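Festano Open Day - Demonstration Area Safety Checklist
Picking cell, ground floor
Date of inspection: April 5, 2022
Inspected by: Willy De Graaf
Second check: Ruben Jacobs
Status at end of walk-through: open to visitors, with two items to close

Marks: OK = fine as found. FIX = put right during the walk-through. OPEN = still to do, name given.

1. Access and floor

1.1 Visitor line taped on the carpet, 30 inches out from the guard rail. OK
1.2 Route from the entrance to the cell clear of boxes and carts. FIX. Two Cluteck crates moved to the store room.
1.3 Cables crossing the visitor route covered. FIX. One cover was missing by the coffee table. Replaced with the spare from the training room.
1.4 Fire exit behind the seating unlocked and signed. OK
1.5 Headcount limit posted at the door (70 in the room at one time). OK. Sign was behind the door when it stood open. Moved to the other side.

2. Stops and guarding

2.1 Emergency stop on the operator desk tested, arm halts, reset needs the key. OK
2.2 Emergency stop on the visitor side tested. OK
2.3 Gate switch tested with the arm in motion. OK. Tested three times, from slow and from show speed.
2.4 Show speed limited to 300 mm per second at the tool. OK. Limit is in the program and in the controller settings. Do not change either on the day.
2.5 Stop buttons reachable without stepping over anything. FIX. A stool stood in front of the visitor-side button.
2.6 Key for the reset held by one named person. OPEN. Willy has it for the morning. The afternoon holder is not on the sheet.

3. Arm, hose and gripper

3.1 Hose and cables tied along the arm, no rubbing through the full pick path. OK. Watched at slow speed for one full cycle from each corner of the bin.
3.2 Tool mounting bolts checked against the torque sheet. OK
3.3 Gripper fingers free of burrs and cracks. OK
3.4 Loose wiring at the tool stays clear of the bin walls during a pick. OK, but see comment from Ruben at the end.
3.5 Arm returns to its rest position when the demo program is stopped from the desk. OK

4. Bin and work surface

4.1 Bin clamped to the work surface, clamp tight. OK. Hand-tightened again after the trial run. Check once more at lunch.
4.2 Bin lined up with the blue tape marks on the wood. OK
4.3 No sharp edges where staff reach in. OPEN. Rim to be gone over with a file. Gloves until then.
4.4 Objects suitable for the demo: nothing made of glass, nothing with a liquid in it, nothing a child could mistake for a free gift. See comment.
4.5 Bin emptied and restocked by staff only, with the arm stopped and the gate open. OK

Comment on 4.4: The mix is the same kind as in the trial run. Black pieces, a small white container, a navy pouch and the little blue toy, spread out enough that the fingers can get down beside them. Staff should not pile things up to make it look harder. A heap pushes objects against the walls, and the arm then spends its time near the sheet metal.
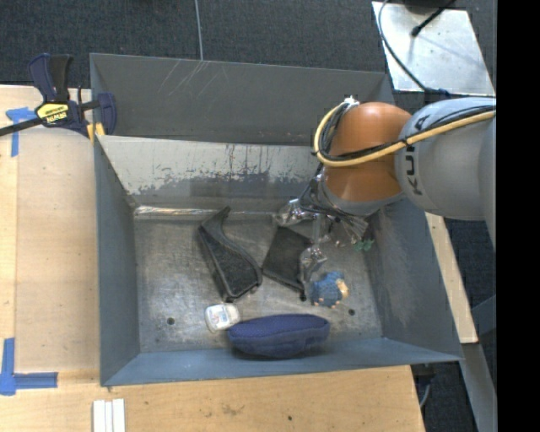

Ruben Jacobs asked that visitors not be allowed to choose or hand over objects at all, even small ones. At the last open day, in August, people kept offering keys and phones, and the person at the desk ended up arguing with them instead of watching the arm. He would also like the desk staffed by two people whenever a school group is in.

Reply, Willy: agreed on both. Wording added to the host card: "Only our own objects go in the bin." The Erdem group is booked for the first slot, so the second desk person is needed from opening time.

5. Hosts and briefing

5.1 Every host has read the one-page card and signed it. OK
5.2 Hosts know both stop buttons and have pressed each one. OK
5.3 First aid kit at the desk, seal unbroken. OK
5.4 Internal emergency number (1664) written on the desk phone. FIX. Old number taped over.
5.5 Talk given from outside the visitor line, microphone cable kept off the floor. OK

Comment on 3.4 (Ruben): The wires cleared the wall on every pick I watched. The right-hand side is the tightest. If anyone moves the bin off its marks, stop and rerun the slow cycle before letting people back in.

Still open: 2.6 (Willy), 4.3 (Ruben). Both to be signed off at the desk before the doors open. Copy of this sheet goes to Forkeo with the visitor list.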